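Segmenting and Aligning Two-Gripper Recordings for a Pegboard Hook Task

Part 2 of the Tilham pipeline notes. Assumes a working install of the Stomarholm toolchain and a calibrated pair of grippers. Calibration was covered in part 1.

The task is hanging and removing small hooks on a perforated panel. It looks simple and it breaks most default settings, because the hooks are thin, the holes repeat, and both hands are often in each other's view. The steps below take a raw two-gripper session and produce training segments for a policy.

Step 1. Put both streams on one clock

Each gripper logs video, inertial data and finger width against its own clock. Do not rely on the file start times. Open and close both grippers together a few times at the start of the session, then run:

stomar sync --left L.log --right R.log --signal width --window 3000

The window is in milliseconds. The tool cross-correlates the two width signals and writes a single offset. Check the residual at the end of the session as well as the start. If the two differ by more than one video frame, the clocks are drifting, and you need a second open-and-close at the end so that the tool can fit a slope.

Step 2. Recover the camera trajectories

Run visual-inertial tracking on each stream separately. A pegboard is a poor thing to track against. Every hole looks like its neighbor, and a matcher with loose settings will happily lock on one row over. The result is a trajectory that jumps sideways by exactly one hole pitch.
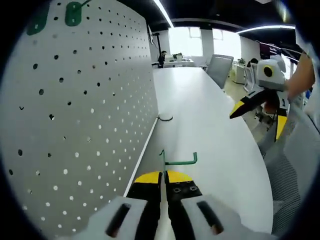 Two settings help. Raise the ratio test so that ambiguous matches are dropped, and mask the fingers and housings out of every frame. The mask is fixed relative to the camera, so draw it once per gripper and store it with the calibration. Include a margin for the full travel of the fingers – a mask drawn with them closed will leak when they open.

The other hand also needs masking, and that one moves. Use the detector that ships with the toolchain:

stomar track --mask static.png --dynamic hand,gripper --ratio 0.70 --min-inliers 100

If tracking drops below the inlier limit, the segment is marked lost. Leave it lost. Interpolating across a gap near the panel produces a smooth path that may pass straight through the board.

Step 3. Put both hands in one frame

Each trajectory comes out in its own map. Merge the maps from shared background features such as windows, ceiling lights and desk edges. Exclude the panel from this step, for the same reason as above.

Where one gripper is visible to the other, use it as a check on the merged result. Project the pose of the second gripper into the first camera and compare it with the detection. We reject a session when the disagreement stays large after the merge. A short spike is usually a bad detection and can be ignored.

Step 4. Cut the segments

Finger width alone is not enough to find a grasp. The hooks are thin enough that a closed grasp and an empty close can read almost the same. Combine three signals: width, width velocity, and a small image classifier run on a crop between the fingertips. 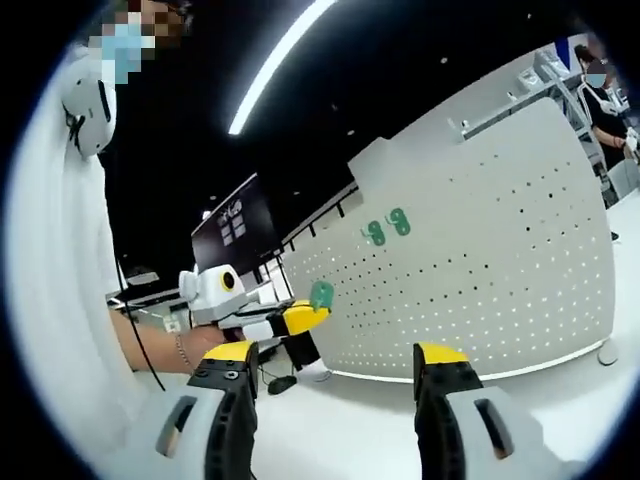

Tooling Notes, Issue 3

The crop should be taken in the undistorted image. Near the rim of a fisheye view a straight hook bends, and a classifier trained on center crops will miss it. We use the Dudás projection model from part 1 and resample to a fixed field of view.

Label each segment with one of these states:

reach
grasp
transport
insert
release

Insert is the hard boundary. Start it when the hook tip comes within one hole pitch of the panel plane, and end it when the width begins to increase. Fit the plane once per session from the merged map.

Step 5. Export

Write actions as relative poses between successive frames, in the gripper's own coordinates. Absolute poses tie the policy to one table and one panel position. Keep the relative pose between the two grippers as an extra observation.

stomar export --format lultier --actions relative --inter-gripper on

The Lultier loader expects the width to be normalized per gripper. If the loss on the width channel stays flat from the first epoch, check that the left and right calibration files have not been swapped.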